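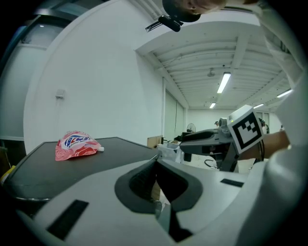

Can you put spouted drink pouches in a packed lunch without getting everything sticky?
Sure, as long as you pack them cap up, keep hard things off them, and give each one a layer of something to soak up drips. Most of the leaks I've dealt with came from a cap that wasn't all the way closed or a pouch that got squashed under a lunch container.

I go through a lot of these pouches. My two kids take them to school, I take them on hikes, and my neighbor Silvana Arruda freezes them for her boys' soccer games. So I've had plenty of practice, and plenty of sticky backpacks (the worst one went through the washer three times and still smelled like fake strawberry). This is how I do it now.

What you need

Drink pouches with a screw cap
A lunch bag with a flat bottom, wide enough to stand a pouch in
A thin dish towel or a couple of paper towels
A zip-top bag, quart size
A marker

Step 1: Check the pouch before you pack it

Lay the pouch flat on the counter and press on it gently with your palm. You're looking for a bead of liquid around the base of the spout or along the side seams. If you find one, drink it now or pour it in a cup! It will only get worse in a bag.

Then try the cap. On a new one you should feel that it's still sealed. If it spins freely, somebody has been in there, and in my house I know who.

Step 2: Chill it or freeze it

For a regular school day I just leave them in the fridge overnight. For hot days I like them frozen, but please look at the package first. Some brands tell you not to freeze them, and the liquid needs room to expand. I tried it once with some that were filled really tight and had a purple freezer until the weekend.

If yours are OK to freeze, lay them flat on a cookie sheet so they don't set into a weird banana shape. Once they're solid you can stand them up like books in a shoebox. Morena Caruso asked in the comments on my snack drawer post how long they take to thaw, and all I can tell you is that mine are slushy by lunch when they go in the bag at breakfast. In an insulated bag with an ice pack they can still be a brick at noon, so skip the ice pack or move them to the fridge the night before.

Step 3: Write the name on

Use a permanent marker and do this while the pouch is dry. Once it's been in the freezer the ink just slides around. If the print on your pouch is busy, put a piece of masking tape on the back and write on that.

Step 4: Wrap and bag

Fold the towel in thirds, roll the pouch up in it, and leave the cap sticking out the top. A cold pouch sweats a lot, and that alone can turn a sandwich to mush. Now slide the whole roll into the zip-top bag and close it most of the way.

Step 5: Load the lunch bag

Stand the pouch against one of the long walls first. Next comes the hard container, flat on the bottom beside it, so it holds the pouch upright. Soft stuff goes on top. Apples are trouble, they roll around and lean on things, so mine go in the outside pocket.

If the bag is too short for the pouch to stand, put it in flat as the very last thing, right under the zipper, with the towel around it.

Half-finished pouches

This is where I used to lose the battle. Squeeze the air out before you put the cap back on, and turn it until it stops. Then tip the pouch over the sink for a second. I showed my kids this on a Saturday with a pouch full of water and they thought it was the best game ever (we all had to change shirts).

Anything that's been sipped from and then sat in a warm backpack all day goes down the drain at our house.

If it leaks anyway

Rinse the lunch bag with cool water first, then wipe it down with dish soap and a soft cloth. Get into the corners and along the zipper teeth with an old toothbrush. Leave it open upside down over the dish rack overnight. For the red flavors, I dab the stain with a little white vinegar before the soap, and that gets most of it out of my light gray bag.

Next week I'm doing thermoses, so send me your soup questions!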